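Nov 18, 2019

Sim camera comparison, Dirnus arm, wrist mount vs. fixed mount

Picked up where Vitalii Prokopenko left off with the Kesisa gripper model. Same controller settings as his last run, nothing touched on the arm side. The only change is the camera: wrist mount first, then the fixed mount from April. Textures are the wood set at full size, white background, default light.

Ran 25 resets on each mount. Wrist mount loads slower, over 8 seconds on the first reset, then it settles. The fixed mount has no such delay. I saved renders from both to the Eskildsen folder. 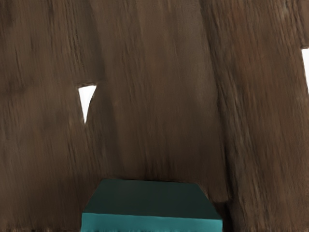
Sim render, teal box at bottom center, wood-grain surfaces on both sides and behind.

Notes on this view. The near side of the box runs out of the bottom of the image, so the box detector gets the top face and only part of the front. Wood takes up most of the pixels. Teal against brown separates fine on color alone, so I would keep that pair for now. The grain gets softer just above the box and I don't know yet if that is texture filtering or the mip level. White shows through in a small triangle left of center and in a sliver at the far right. Masking by background color will pick up both, so crop first.

To do:
Tilt the camera down 4 degrees and render again.
Turn texture filtering off for one run and compare the grain.
Ask Vitalii which Grostus lens values he used, the config has 2 sets and neither is labeled.
Repeat the resets with the old gripper model before changing anything on the controller.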